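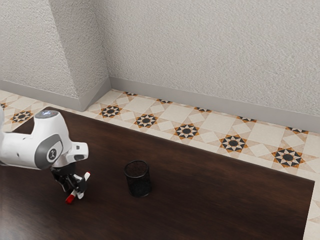
Marker and mesh pen holder, dark brown table.

2023-09-10

14 shares | 6 comments

Walnut hull vat, second go. Writing this up before I forget what went where, half of it is on the back of a feed receipt.

Hulls are from the tree behind the Kelska building, same as last time, but picked up greener. Last batch was mostly black mush by the time it went in the bucket. These were still firm, had to whack them with the mallet. Gloves on from the start this time. Still got it on my left wrist and that's going to be there a while.

Soaked 14 days, lid on, rain water. Smell was bad by the end of week one and then sort of leveled off. Skimmed the fuzz. Simmered yesterday on the outside burner, kept it well under a boil, strained through the old pillow case. Liquor is darker than the April one. Poured a bit in a white cup and couldn't see the bottom.

Yarn: the Macedo wool, the undyed gray-ish one, plus a skein of the smooth white stuff from the bin with no band on it. Don't know what that is. Burn test smelled like hair so it's wool or mostly wool. Scoured both. The Macedo had way more grease in it than I expected, water went yellow twice.

No mordant on the first skeins. Alum on the others. I know, walnut doesn't need it, but I wanted to see side by side since we keep arguing about it.

First look, damp:
- Macedo, plain: good deep brown, a bit red where it was tied
- Macedo, alum: warmer, slightly lighter. Not a lot in it
- mystery white, plain: flat tan, boring
- mystery white, alum: nicer, more gold

So alum does somthing on the white and barely anything on the gray. Don't trust it till they're dry. April looked great wet and then dried the color of cardboard.

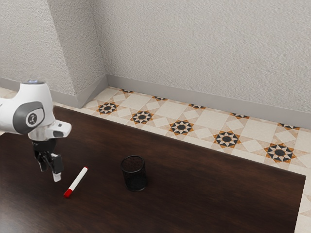 Ties were too tight again. Every skein has a pale ring where the cotton was. Use figure eights, looser, and more of them. I wrote that in April too and then didnt do it.

Also the left-hand pot runs hotter than the right. Same burner setting, checked it with the probe thermometer and then swapped them over, and it follows the burner so it's not the pot. Anything delicate goes on the right until someone cleans out the jet. Walnut doesn't care much but if we do madder on that side it'll go brown and we'll blame the madder.

Iron dip: did one short length of each in the exhaust with a spoon of the rusty nail jar. Went nearly black in no time on the Macedo. Really handsome. The white went a sort of olive gray, which I like better than the tan. Handle feels harsher on both — don't leave it in. Rinsed straight away and then rinsed again. Keep the iron spoon OUT of the other pots, it's the one with the bent handle, hangs by itself on the end hook.

Exhaust bath is in the blue lidded bucket by the door. Still plenty in it. Try the linen scraps next, and maybe a bit of the Felesell cotton, although cotton was a washout the first time with the onion skins. Would need a proper scour and tannin first. Walnut has its own tannin so maybe not? Look that up.

Light test: wound some of each on card, half covered with foil, in the south window. Leave it there till next month. Please nobody move it to water the plants, the last one ended up face down behind the radiator.

Spent hulls went in a bag for the trash. Not the compost, not the tomato beds. Same thing that colors the yarn will stunt the tomatoes.

Brovivville fair table: if the dry color holds I'd take the iron Macedo and the gold white, skip the tan. Price the same as the onion ones. Labels need to say hand wash cold, separate. First couple of washes it does still bleed, got a brown sink out of it today.

To do
- more rain water, barrel is low
- ties!!
- clean jet on left burner
- reskein when dry, weigh again
- wash pillow case or just give up on it

14 shares | 2 new comments

Recent entries
Onion skins, red vs yellow
Scouring greasy wool without felting it
Rusty nail jar, how strong is it
Felesell cotton, first try
Madder and hard water
Drying rack repair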